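Drokley anti-vibration feet, set of four: review after a spring of use

The Drokley feet are molded rubber cups that go under the leveling legs of a washing machine. Each cup has a recessed top to hold the leg and a ribbed base. The set replaces nothing on the machine and needs no tools beyond the wrench for the leg locknuts. I bought mine to deal with a spin cycle that could be heard two floors down.

The instructions fit on one card and skip the only hard step, which is leveling. Cletstead, who distribute the set, publish a longer sheet, and it is worth printing. Run all four legs in fully, seat the cups, then raise the front corners until a spirit level reads true in both directions. Lock the nuts last. A machine that rocks on two diagonal legs will still rock on rubber, only more quietly.

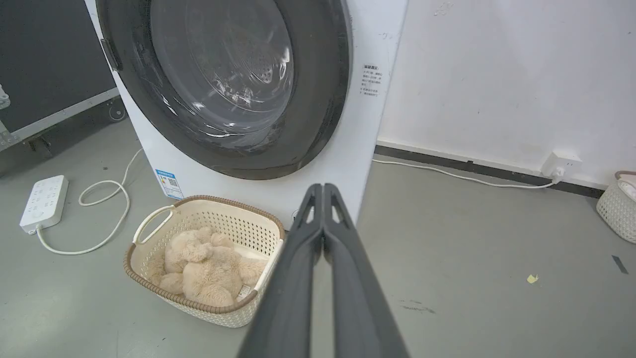
Do the feet work on a floor that slopes toward a drain?

They work as long as the leveling legs have enough travel to take up the slope, because the cups are all the same height and correct nothing themselves.

I logged one load type throughout: bath towels, cotton program, final spin at 1,000 rpm. On bare legs the machine crept forward during the ramp-up and had to be pushed back every few loads. On the cups it stayed on its marks through all of May. The low hum at full speed dropped noticeably in the room below. The knocking at low speed, when the load is still distributing, did not change much. That noise comes from the drum suspension and no foot will cure it.

Dayana Espinoza, who lives downstairs, kept her own notes without knowing which nights the cups were fitted. She marked 194 minutes of audible spinning over the bare-leg period and 321 over a longer period with the cups, so the totals can't be compared directly. Her comments are more useful: "dishes rattle" appears often in the first set and never in the second.
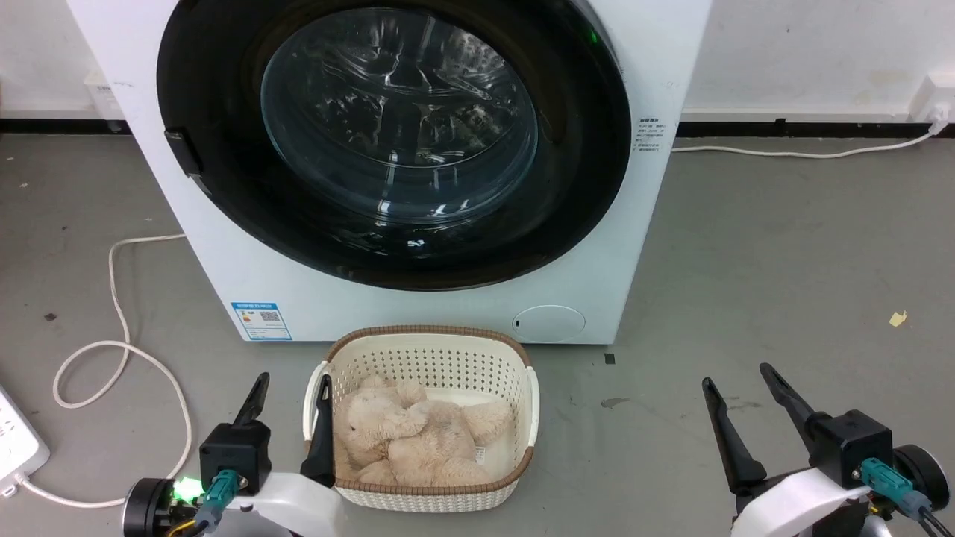

The Lurthorpe pads are the obvious alternative. They are flat squares with no recess, cheaper, and easier to slide into place, but a leg can walk off the edge of one. I had that happen twice. The Drokley cup wall is high enough to prevent it. On the other hand, the cups trap water after a hose leak and need to be lifted out to dry.

Two complaints. The rubber smelled strongly for the first week – airing the set outdoors beforehand would help – and the recess is a tight fit for wide legs. Measure yours before ordering.

Recommended for solid floors and machines that creep. For a springy timber floor, stiffen the floor first.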